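NOTES – snack table talk, 2 Aug 2025
(print big, lost my glasses case again)

Open with the tin. Hold it up. Don't explain it yet.

Hello, thanks to Tímea Farkas for the slot, thanks to whoever fixed the mic. I do the break table at Mondach. Have done for 7 years. Tonight is how to put out individually wrapped snacks so people eat them and don't leave a mess. Sounds small. It's the bit people remember from a meeting, ask anyone.

SLIDE 1 – why wrapped
Open plates go stale by the second session. Fingers in everything. Wrapped stuff keeps, goes back in the box, comes out again next week. Downside – trash, noise. Come back to noise.

SLIDE 2 – buying
Mixed is better than one big bag of the same. I used to buy 600 of one wafer from Multum because it was cheap. Big mistake, we were still eating them in March. Tell the Gaspard Bodin story here if the room is warm. Short version only.
Now I buy small lots, different shapes. Something plain, something filled, something crunchy. Puffed cereal type things go with tea. Chocolate rolls go first, always. Wafers in the twist wrappers are slow but steady.

SLIDE 3 – the cloth
Plain cloth. Pale. Snack wrappers are loud enough allready, red, yellow, green, gold. A patterned cloth and you can't find anything. Pale also shows crumbs so you know when to shake it out. Iron it or don't, I don't.
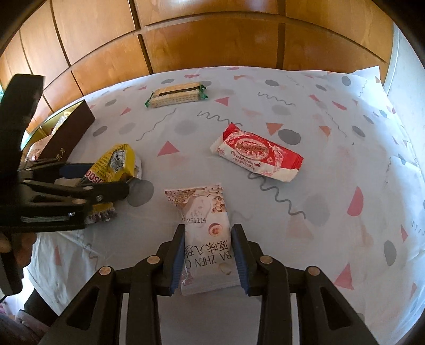

Spacing. Don't heap. A heap looks generous for one minute and then people dig, and the stuff at the bottom gets crushed. Lay it out loose, gaps between, let the wrappers point wherever. People pick faster when they can see the whole thing and the label.

Labels – face up. Obvious but go look at your own table. If the print is in a language half the room can't read, write a little card. Idrisa Athumani does ours in pencil. What it is, sweet or salty, nuts yes/no. If you don't know about nuts, write "don't know". Never guess. PAUSE HERE, say it twice.

Dates. Check every pack, not the carton. Codes come in different orders, year first, day first, some with no gaps at all. When the order isn't clear ask the shop. Older dates go to the front of the table, newer to the back. Zereck's packs have it on the fold, you need a lamp.

SLIDE 4 – noise
Crinkly wrappers during a talk. Everyone laughs at this slide, let them. Fix: break is break, table gets covered when the speaker starts. Second cloth over the top. Régis Riviere objected to this for a whole year and now he does the covering.

SLIDE 5 – trash
2 bins, one each end of the table. One bin = wrappers in the cups. Flat lid no good, people balance things on it. Crumpled wrappers spring back open so the bin looks full when it isn't, push down with a cup.

SLIDE 6 – leftovers
Sort before you pack up, not next week. Squashed ones go home with helpers. Good ones back in the tin – NOW explain the tin. Was a Renaud biscuit tin, Vibeke Bjarnason's, seal still perfect. Pass it round. Get it back!!

Timing check, should be at 13 min. If over, skip the drinks bit.

Drinks (only if time): not on the same table. Spills, soggy paper labels, queue gets stuck. Seperate table by the door.

Questions. Somebody will ask about fruit. Fruit is fine, fruit needs a bowl and a knife and someone to wipe up, different talk.

Handout is on the chair by the exit, take one, there's a shopping list on the back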